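From: Merja Kuusisto
To: Ziravia office list
Date: 16 January 2025
Subject: Re: Things on the white table

Dirk Van Leeuwen wrote:
> Merja, I need the white table clear before the visit from Keskinen.
> Can somebody tell me which of the things must be kept? I do not
> want to throw away anything that people still use. Also, is the
> ketchup from the kitchen? Yusri was looking for it at lunch.
> Dirk

Dear Dirk, dear all,

Thank you for asking first. Last May we lost a good set of dishes in such a cleaning, and it took 6 emails to find out where they went.

Please keep both oval plates, the pink one and the green one. They belong together and I would like to store them in the cupboard next to the printer. The ketchup can go back to the kitchen, but please check the date on it. If it is too old, I will buy a new bottle. 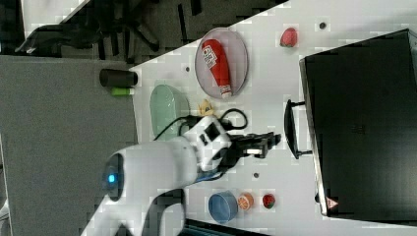
The black cup I will wash myself. Paavo has asked for the small yellow figure, so please put it on his desk and not in the box with the other small things. The strawberries can go in that box.

For the box itself, I have one from the Priltmont delivery, 40 cm long, with a lid. It is under my desk and you may take it. Please write on the lid what is inside, because we have now 2 boxes there which look the same.

I am in room 557 until four o'clock if something is not clear.

With best regards,
Merja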